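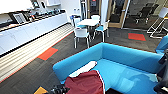 Section 4: Adding your podcast and managing episodes

Use this section once you have created your Jadness account and confirmed your email address. You will need your show's feed address or your first finished audio file, along with your cover art.

If your show is already hosted somewhere else, start at 4.1. If it is brand new, skip to 4.2.

4.1 Moving an existing show to Jadness

1. Sign in and open the Shows tab.

2. Select Add show, then Import from feed.

3. Paste the full feed address, including the https part. Your old host will list it under a name such as RSS feed, Feed URL or Distribution.

4. Select Check feed. Jadness reads the feed and lists the episodes it finds.

5. Compare the list with your old host. Drafts and scheduled episodes do not appear in a public feed and have to be moved by hand (see 4.3).

6. A code is sent to the email address named in the feed. Enter the code in the Verify box. It stays valid for 28 minutes.

7. Select Start import. You can close the browser window while it runs.

Note: Some hosts hide the email address in the feed. If no code arrives, turn the address on in your old host's settings, wait for the feed to refresh and repeat step 4. You can hide it again when the import has finished.

Note: A single import can bring across up to 1,298 episodes. For a longer archive, contact support before you begin and the limit will be raised on your account.

Caution: Do not cancel your old hosting plan yet. The audio files are copied across one at a time, and any file that is removed before it has been copied will be missing from your new feed.

4.2 Setting up a new show

1. Open the Shows tab and select Add show, then Start from scratch.

2. Enter the show title. Leave out episode numbers, host names and keywords. Some directories reject titles that contain them.

3. Write the description. Plain text is safest. Links are allowed but not every app will make them tappable.

4. Choose a main category. A second category is optional.

5. Set the language. Canadian English and Canadian French are separate entries in the list. A bilingual show should use the language spoken for most of each episode.

6. Upload your cover art as a square JPG or PNG file.

7. Set the explicit flag to Yes or No. It can't be left blank.

8. Select Save show.

Your feed address is created when you save. It is shown at the top of the show page and does not change if you rename the show later.

4.3 Uploading an episode

1. On the show page, select New episode.

2. Drag the audio file into the upload box, or select Browse. MP3, M4A and WAV files are accepted. WAV files are converted to MP3 after upload and the original is kept in your library.

3. While the file uploads, fill in the episode title, summary and show notes.

4. Set the season and episode number, or leave both empty if your show does not use them.

5. Choose the episode type: Full, Trailer or Bonus.

6. Under Publishing, choose Publish now, Schedule or Save as draft.

7. Select Done.

Scheduled episodes use the time zone in your account settings, which may not match the one on your computer. Check it under Account, then Region, before you schedule your first episode. If you live in a place that changes its clocks, an episode scheduled for 6:00 a.m. will still go out at 6:00 a.m. local time after the change.

Caution: Replacing the audio in a published episode does not replace it for people who have already downloaded it. If you need to remove something for legal or privacy reasons, unpublish the episode first, upload the corrected file as a new episode and then delete the old one.

4.4 Loudness check

Each upload is measured for loudness. The result appears beside the file name as a green, yellow or red dot.

Green: the file is within the usual range for spoken audio.

Yellow: the file is a little quiet or loud. You can publish it as it is.

Red: the file is well outside the range, or parts of it are clipped. Listen to it again before publishing.

To let Jadness adjust the level, open the episode, select Audio and turn on Level on publish. This works well for speech. For shows with a lot of music it is better left off, as it can make quiet passages sound flat – adjust the level in your editing program instead.

Clipping can't be repaired by this setting. You will need to go back to the recording.

4.5 Sending your show to directories

Jadness does not send your show anywhere until you ask it to.

1. On the show page, select Directories.

2. Tick each directory where you want the show to be listed. Hevano and Plurkusau can be connected directly. For the others, a link opens the directory's own submission page.

3. For Hevano, sign in when the pop-up window appears and select Allow. If no window appears, check that your browser isn't blocking it.

4. For Plurkusau, copy the claim code from the Directories page and paste it into the Plurkusau creator page under Claim a show.

5. Return to the Directories page and select Refresh status.

The status will read Sent, In review, Listed or Refused. A new show can sit at In review for several days. Sending it again puts it at the back of the queue, so leave it alone unless the status changes to Refused.

If your show was already listed before you moved to Jadness, do not submit it again. A second submission creates a duplicate page and splits your reviews and followers between the two. Use the redirect in 4.6.

4.6 Redirecting your old feed

Do this step last, once every episode has been copied and checked.

1. On the Jadness show page, confirm that Import status reads Complete.

2. Play the oldest episode, the newest one and a few from the middle.

3. Copy your new feed address.

4. In your old host's settings, find the redirect option and paste in the new address. It must be a permanent (301) redirect.

5. Save the change. Open the old feed address in a browser and check that it takes you to the new one.

6. Keep the redirect running for at least 264 days. Older apps may only check for a changed address now and then.

Note: Download numbers from your old host are not carried over. Export them as a spreadsheet before you close that account.

4.7 Removing a show or leaving a directory

You can take a show out of one directory without affecting the others.

1. Open Directories and select the directory's name.

2. Select Withdraw and confirm.

3. Check the directory itself the next day. Hevano removes the listing and all its episodes. Plurkusau removes the episodes but keeps the show page, marked Inactive, until you ask its support team to take it down.

To delete a show from Jadness completely, open Settings, then Danger zone, and type the show title exactly as it appears. Deleted shows are kept for eight days and can be restored in that time from the Shows tab. After that the audio files and statistics are gone.

Caution: If your show includes music licensed through El Khatib, withdrawing or deleting it does not end the licence or stop its renewal charge. Cancel the licence separately in your El Khatib account.

4.8 Common problems

The feed check says "No enclosure found". At least one episode in the feed has no audio attached. Remove that episode at your old host or add its audio file, then check again.

Cover art is refused. The image is usually the wrong shape or saved in CMYK colour. Save it again as a square RGB file.

An episode is published but missing from an app. Pull down to refresh inside the app. If it still doesn't show, open Directories and select Ping feed.

The import stops partway through. Select Resume. Episodes that have already been copied are skipped.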